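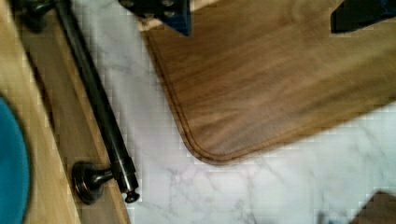 A Plain Gripper Deserves a Second Look

Opinion > Robotics > Hardware

Nov 10, 2023
By Bhatia

For most of this year I compared 2 grippers for kitchen tasks, and I arrived at an opinion which my colleagues do not share. I think we spend too much on clever fingers and too little on the view that the arm has of its own work.

The first gripper is the Ravmont, with two hard fingers which open wide. The second is the Grondeck, which has soft pads and a pressure sensor in each of them. Both were tried on the same arm with the same Rerkton controller, so the difference should come only from the hand. The Grondeck costs a good deal more. Everybody who sees it wants to touch it, and I understand this very well, I also wanted to.

We ran 3,533 grasps in total. I will not print the full table, as an essay is not the place for it, but one number stayed with me. In 920 cases the grasp failed, and when I went through the recordings one after another, the larger part of these failures had begun before any finger touched anything. The arm came down in the wrong place, or at the wrong angle. A soft pad cannot repair that.

Take a cutting board. It lies flat, it is wider than the fingers can span, and the only useful places on it are its edge and perhaps the juice groove. On a pale marble counter the edge of a brown board is easy to find from the wrist. A cabinet handle is a different problem. It is a thin dark bar that stands away from the wood on its posts, and a faint shadow falls under it onto the wood. More than once our software took the shadow for the handle, and the hand closed beside it. With the Ravmont this made an ugly noise. With the Grondeck it was quiet, and for this reason we noticed it later.

Here my colleagues object that soft fingers forgive small errors. This is true, and for glasses and fruit I would choose them also. But forgiveness has a price. In the first 4 weeks with the Grondeck we did not correct the camera mounting at all, although it was tilted. The results were acceptable, so we left it.

There is also the matter of seeing past the hand. The Ravmont fingers, when spread, stay near the border of the wrist view and leave the board between them visible. The Grondeck pads are thicker and hide more. I never found this in a data sheet, and I think a buyer should ask for a wrist view with the gripper mounted before signing any order.

In December we must decide which hand goes on the second arm. I will vote for the Ravmont, and I will ask that the money we save goes to a better camera and a proper bracket for it.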